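Open day at the Hunix moulding works, Beltmont
Posted by Nest Meredith, 2024-06-04
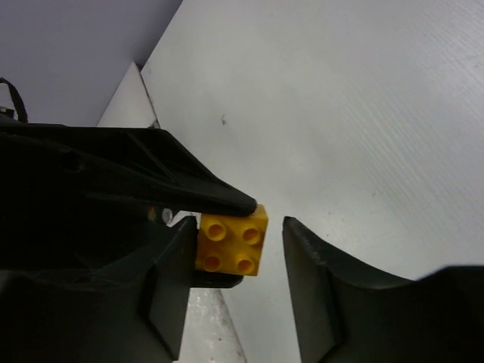

A yellow building block, studded side to the front.

The Hunix works sits at the back of the Beltmont industrial estate, past the tile warehouse and the tyre place. It makes plastic parts for other companies: bottle caps, drawer runners, clips for irrigation pipe, the feet that go under washing machines. Once a year it opens to the public. I went with my sister and her two kids, on the morning session.

Parking was on the grass beside the loading dock. You sign in at a trestle table, get a sticker and a pair of safety glasses, and wait for your group to be called. Groups are capped at 25. Ours was full, mostly families and a few older men who had worked in the trade and wanted to see the new presses. Closed shoes are compulsory and they do check. A woman ahead of us in sandals was lent a pair of rubber boots.

The tour starts in the materials store. Plastic arrives as pellets in large cardboard bins, one grade to a bin, with the colour added later from smaller drums. Our guide passed around jars of polypropylene, nylon and ABS and asked us to feel the difference. I couldn't pick much between them. The nylon has to be dried before use or the finished part comes out with silvery streaks, and there was a tray of spoiled parts on the bench to show what that looks like.

From there you go through a double door onto the floor. It is loud but you can hear the guide if you stay close. The presses stand in two rows with a yellow walkway painted between them. Each one closes its mould, pushes in the melted plastic, holds it under pressure, cools it and opens again. The small clip moulds were cycling in about 12 seconds. The larger ones take a good deal longer and the kids lost interest in those.

The oldest press still running is a Meireles, bought second-hand when the company moved to Beltmont. It does short runs that aren't worth setting up on the newer machines. The operator let us stand at the guard and watch a full cycle. He said the parts for it are getting hard to find and the fitters now make some themselves.

The toolroom was the best part for me. This is where the moulds are repaired and polished. A mould is two blocks of steel with the shape of the part cut into them, plus channels for cooling water and pins that push the part out when it opens. The shelves along the back wall hold 1029 of them, going by the register on the door, and most belong to customers. If you turn over almost any moulded item at home you can find the small round marks where the pins pushed. I have been doing this ever since.

They also explained draft, the slight taper on the walls of a part that lets it slide out of the steel. Without it the part grips the mould and scuffs on the way out. The toolmaker had a cutaway lunch box lid to show the angle. He was good with questions and stayed past his time to answer them.

Quality control is a small room with a window onto the floor. Parts are weighed, measured and, for some jobs, pulled until they break. The kids each got to break a pipe clip. Scrap from the floor goes into a grinder and some of it is fed back in with new pellets, depending on what the customer will accept. Coloured scrap is harder to reuse and a lot of it ends up as black parts.

Morning tea was in the canteen: scones, urn tea, cordial. There was a display of old catalogues and photographs from the first factory in Hallandale, and a table of seconds for sale. I bought a colander and a set of pegs. Cash only, so bring some.

Notes if you're thinking of going:
The next open day is in July. Bookings are through the front office and there were 100 places this year across the day.
Minimum age is six.
The floor is level but the toolroom is up a flight of stairs with no lift. They will bring a few pieces down if you ask when you book.
Allow 2 hours, plus tea.
Photos are fine in the store and the canteen. Ask first on the floor, as some customers don't want their moulds shown.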